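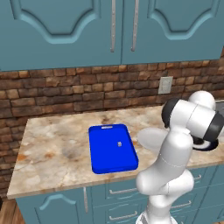 Guillot to Lease One Kitchen Robot, After Nearly Buying Three

GIRGATE, October 8, 2022. Guillot, which runs the supported apartments on the east side of Girgate, has settled on a plan for putting a robot arm in a kitchen. The plan is to lease one arm, put it in one kitchen, and spend the winter finding out what it does to the electric bill.

An earlier version of the plan was bolder. In August the company had a draft order on the table for three arms, to be bought outright, along with grippers, mounts and something the quote called a "lifestyle package." The draft did not survive its second reading. One manager asked what was in the lifestyle package, and the answer was a longer cable.

Under the new agreement, the arm comes from Murkska on a lease of 15 months, at $2,865 a month. A service plan adds $931 a month, and covers parts, remote support and two visits by a technician, who will bill separately for parking. Guillot can hand the arm back at the end of the term or buy it at a price that both sides have agreed to agree on later.

The job it is being considered for is a modest one. Tenants in the apartments have trouble with reaching and gripping, and the company wants to know whether an arm at the counter can move small things among trays and plates without a staff member standing by. Cooking is out of the question for now. So is anything with a knife, a decision that took less time than any other in the process.

What changed the company's mind on quantity was a stretch of work done in software. Trikero, which builds simulated rooms for this sort of planning, put together a kitchen with a marble-look counter, a brick backsplash and a good many teal cabinets, and set a white arm at the front of it. The arm has now been through 2,177 practice runs in there. The tenants' real kitchens have beige laminate and no brick at all, and the company's planning notes list "teal" under items not to be priced.

The objects in the runs are about as humble as the job. One setup has a blue plastic tray on the counter with a tiny gray object in it. It takes a while to explain to a finance department why a lump that size should figure in a discussion of money on this scale, but small objects are what tenants drop, and small objects are where grippers tend to get expensive. The quotes Guillot collected over the summer priced the gripper separately every time, in the way that a restaurant might price the fork.

Counter space turned out to be the other large topic. A robot arm needs somewhere to stand and somewhere to swing, and the apartments were laid out by people who expected neither. The first floor plan had the arm mounted on the counter itself, which left room for the arm and possibly a mug. The current one puts it on a stand at the front edge, where it can reach over. That frees up the counter and takes up the spot where a person would ordinarily stand to wash dishes, so the stand has to roll, and a stand that rolls has to lock, and the locking stand has its own line in the budget.

Other lines have appeared in the same way. The planning sheet now includes floor leveling, a dedicated circuit, an emergency stop button within reach of a seated tenant, a second emergency stop button within reach of whoever is visiting, staff training, extra insurance, and a set of plates. The plates were added late. Guillot's cupboards hold a mixed collection built up over many years of donations, and it was felt that the arm should at least begin with ones that match.

The company has put off deciding whether to pay for a camera upgrade. Murkska recommends it. Trikero says the question could be looked at in simulation first, for a fee. Guillot has asked both firms to put their reasons in writing and has so far received one brochure.

There was also the matter of what a practice run is worth when the invoice for it arrives. The simulated kitchen has no crumbs, no steam and no cat. A run in it costs very little and breaks nothing, and on that basis the company's managers were happy to have plenty of them. They were less ready to treat them as proof. The plan says, in bold type, that no purchase will be made on simulated results alone, and then says it again on the next page in case anyone at Murkska skims.

Plates, meanwhile, have their own share of the software work. In one view the gripper is over a dark-rimmed plate with a small dark brown cylinder in the middle, with a plain white plate off to the side and a black cooktop farther down the counter. Guillot's staff have asked for more like that one, with the plates moved to awkward spots, before the floor plan is signed off and anyone pays to have a circuit put in the wrong wall. 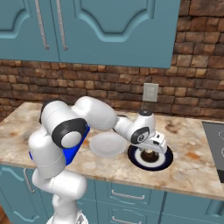
Renji Hoshino thinks the company has the order of spending about right but is still too cheerful on the small stuff. In Hoshino's view the monthly rate is the figure people argue over, and the stand, the wiring and the staff hours are the ones that hurt, partly because they land in three different budgets and are never added up in the same room. A buyer ought to set aside money for taking the thing out again, Hoshino said, "and I have yet to see that on anybody's sheet."

It was not on Guillot's sheet. It is now, under "removal and patching," with the amount left blank.

Hoshino also questioned the length of the term. Fifteen months sounds generous until the delivery, the mounting, the training and the holidays are taken off the front of it, and then there may be less than a year of ordinary use left on which to base a decision. Murkska was asked whether the clock could start on the day the arm first works in place of the day it leaves the warehouse. The firm replied that this was an interesting idea. The contract still says warehouse.

Tenants were asked for their views at two open afternoons, where the arm was represented by a cardboard cutout at full height. The cutout was well received. The questions put to staff were mostly practical: how loud it is, whether it can be switched off at night, whether it would be in the way of the toaster. One tenant wanted to know if the monthly rate could be spent on a person. Guillot's written reply says the grant behind the lease may only be used for equipment, and adds that the question was a fair one.

The grant explains a fair amount else about the plan. It has to be committed by the end of the fiscal year and it cannot be saved up, which goes some way toward accounting for the three arms in the August draft. It also cannot be used for training, so staff hours will come out of the general fund, along with the plates. The locking stand is being argued over, with the funder so far leaning toward "furniture."

Several things need to happen before delivery. Guillot has to choose the apartment, and two tenants have put their names down for it. An electrician has to look at the kitchen. The insurer has to say what it means by "attended," a word it used four times in its letter without settling whether a person in the next room counts. Trikero is to rerun the plate and tray work with the stand at the height Guillot can afford, which is a little lower than the height at which everything so far has been priced.

If all that falls into place, the arm goes in after the new year. Staff will keep a log of what it moves, what it drops and how often someone has to get up and help, and the log will be read alongside the bills at the halfway point. A second arm will not be discussed before then. Murkska has offered a discount on a second arm if it is discussed before then.

Guillot is holding one more open afternoon for tenants and families, with the floor plan and the full cost sheet on view. Copies of both can be picked up at the Girgate office during normal hours, and written comments will be taken until the lease is signed.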